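Black slides, line across the footbed: crack or just how they're made?

flellcombe_elsie
Posted Saturday
Got myself a pair of plain black rubber slides for around the house and the walk to the letterbox. I've worn them for 2 weeks and love them, they're so thick and cushy! But one has a thin line running across the footbed and now I can't stop looking at it. It's up on the table now. Is it a crease, or is it about to split on me?
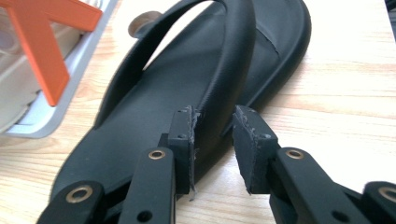

Reply 1
butt_of_the_joke
Shoes on the table, Elsie!! My nan would have had a fit. Looks like a mould line to me, I've had Gisetti ones with the same sort of thing and they went 8 summers before the dog got them.

Reply 2
chihming_t
Not so sure. My old pair had a faint line like that and it went right through by April. Bend it back gently and look into the line. If it opens up, take them back while you've still got the receipt.

Reply 3
flellcombe_elsie
Bent it, couldn't see it open. Mind you my eyes aren't what they were. And the table's been wiped, thank you.

Reply 4
grikow_gal
I'd be more worried about the strap, it stands up so high off the sole. Do your feet slide about in them? Mine did and I went flying on the back steps (bruise the colour of a plum).

Reply 5
flellcombe_elsie
I've got a high arch so the room suits me, skinny straps leave marks on my feet.

Reply 6
chihming_t
Fair enough. Still reckon it's a crease though, and creases get worse. Keep them out of the hot car.

Reply 7
butt_of_the_joke
Mould line. I'll die on this hill, Chih-ming.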